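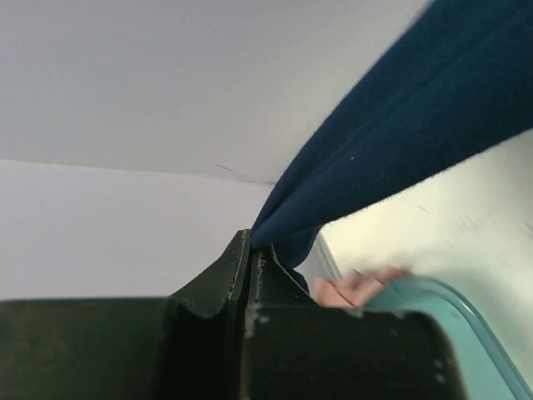

Frequently Asked Questions: Verkura Baby Carrier Library, Skalemton

Last updated Sep 17, 2025

Who can borrow a carrier?
Any parent, grandparent or other carer of a child who meets the minimum weight for the carrier requested. Membership is per household. Two adults in the same household may share one membership and one loan, but each adult must be fitted separately.

What does membership cost?
The annual fee is $30, payable at the first fitting. Loans of soft structured carriers, stretchy wraps and ring slings are included. Woven wraps attract a refundable deposit, which is returned within five business days of the wrap being checked in.

How long is a loan?
Four weeks. One renewal of two weeks is available if there is no hold on the item. Renewals must be requested before the due date, by email or at the desk. A carrier cannot be renewed by text message.

Which carrier is suitable for a newborn?
For a full-term baby within the manufacturer's stated weight range, the usual choices are a stretchy wrap or a ring sling. Some buckle carriers require an insert or have an adjustable base panel. The panel should reach from knee to knee without forcing the legs apart. If your baby was premature, had a low birth weight or is being treated for a hip or respiratory condition, speak to your paediatrician or child health nurse before booking.

What is gsm, and does it matter?
Grams per square metre, a measure of fabric weight. A lower figure generally means a thinner and cooler cloth. A higher figure gives more support with a heavier child but takes longer to dry and makes a bulkier knot. Fibre content and weave also affect support, so two wraps of equal weight may not behave the same way.

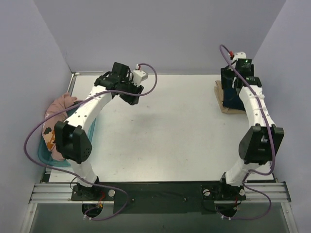
How do I wash a borrowed carrier?
Spot clean with cool water and a mild liquid detergent wherever possible. If a full wash is unavoidable:
Fasten all buckles and remove any hood or teething pads.
Use a laundry bag and a gentle cold cycle, with a spin of 600 rpm or less.
Do not use fabric softener, bleach or stain remover.
Line dry in shade. Do not tumble dry.
Wool and silk blends must be returned unwashed. We launder these ourselves.

What if something is damaged?
Stop using the carrier and tell us. Loose stitching at a shoulder strap, a cracked buckle or a thinning patch in the cloth will take an item out of circulation. Ordinary wear is not charged. Loss, or damage caused by machine drying or pets, is charged at replacement cost less depreciation.

Can I bring my own carrier to a fitting?
Yes. Bring the instruction booklet if you still have it. We do not repair or alter privately owned carriers.

Do you teach back carries?
Yes, once the child can sit unassisted and the adult is confident with a front carry. Back carry sessions are run by Delwyn Whitelaw and are limited to four adults. Wear a fitted top and flat shoes.

Do you sell used stock?
Retired carriers that pass inspection are sold to members each November. Items with structural faults are not sold.

Where do I return a carrier?
At the Skalemton desk, 193 Meesuk Street, during opening hours. Carriers left outside the door remain on loan until they are scanned in. For questions about an existing loan, contact Uthai Ratanaporn and quote your membership number.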